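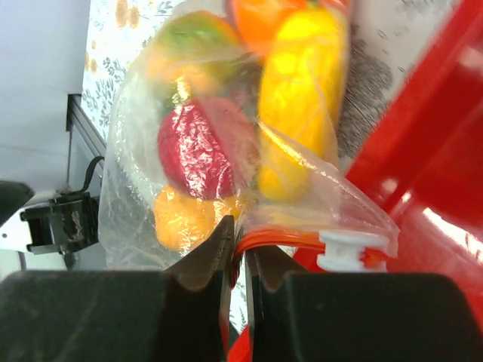

Abb. 4.1 Zwei schwarze Greiferfinger an einem durchsichtigen Beutel mit Kunstobst, verschlossen mit rotem Bindedraht und weißem Clip.

Kapitel 4
Was eine Vorführung zeigt und was sie verschweigt

Am 7. Oktober 2022 lud die Firma Wodement zum Tag der offenen Tür nach Hutport. Auf dem Programm stand der Greifarm Muten, der Obst im Beutel aufnehmen und ablegen sollte. Im Prospekt war von 500 Griffen pro Schicht die Rede. Unter welchen Bedingungen diese Zahl zustande kam, stand dort nicht.

Magdolna Gulyás, damals Einkäuferin beim Großhändler Szabó, sah zehn Durchgänge und schrieb in ihren Besuchsbericht: »Alles aus Kunststoff. Kein Stück hat eine Druckstelle, weil keines eine bekommen kann.« Auf ihre Frage nach echten Pfirsichen verwies man sie an den Vertrieb. Eine Antwort traf bis zum folgenden Juli nicht ein.

Folie glänzt und wirft Falten, der Inhalt verrutscht, und eine Kamera hat es mit solchen Oberflächen schwer. Wer einen Beutel sicher greift, hat also etwas geleistet. Ob er damit in einem Lager mit 319 Artikeln zurechtkommt, ist eine andere Frage, und sie wird auf Messen selten gestellt.

Wir behandeln in diesem Kapitel zunächst den Unterschied zwischen Vorführung und Versuch. Abschnitt 4.2 führt die Begriffe Stichprobe und Abbruchkriterium ein, Abschnitt 4.3 wertet ein Protokoll mit 51 Griffen aus. Lesen Sie vorher noch einmal die Definition der Erfolgsquote in Kapitel 3. In Prospekten fehlt meistens der Nenner.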